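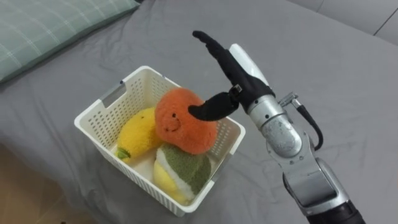
I have been putting off writing about my old doctor's retirement, mostly because every time I sat down to do it I ended up going through the box of cards in the hall closet instead. But she closed up the little office on Gallardo Street at the end of last August, after practicing in Planildale for longer than I've lived here, and I would like to get some of it down while I still remember it properly.

She was the kind of doctor who ran late. You learned to bring a book, or your knitting, or in my mother's case a full lunch -- and you didn't mind, because when your turn came she sat down on that squeaky stool and stayed on it until you were finished talking. I once went in about a sore wrist and came out forty minutes later with a referral for my thyroid, a recipe for lentil soup and instructions to call my sister. The thyroid thing was real, by the way, and I still take the pill for it every morning.

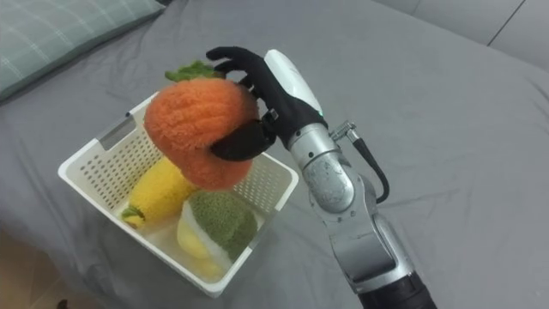
The winter my mother got sick was when I really came to know her. Mom was 72 and stubborn as a fence post, and she wouldn't go to the hospital in Pidora for anybody. So the doctor drove out to us after hours, 10 evenings in all (I kept them marked on the kitchen calendar), with snow up over the porch step and her bag on the passenger seat. She never once made Mom feel silly for being afraid. She'd ask about the tomatoes first, and the blood pressure cuff would come out somewhere in the middle of the tomatoes.

They held a send-off for her in the Kotano hall, and 166 people signed the guest book, which is a lot for a town where you can't get a dozen out for the pancake breakfast! I stood in line behind a young man she had seen through scarlet fever, and he had his own little boy on his shoulders.

The new clinic is fine. They're polite and they run on time, and I can see my test results on my phone. I have my first real checkup there next month, and I'm bringing my knitting anyway.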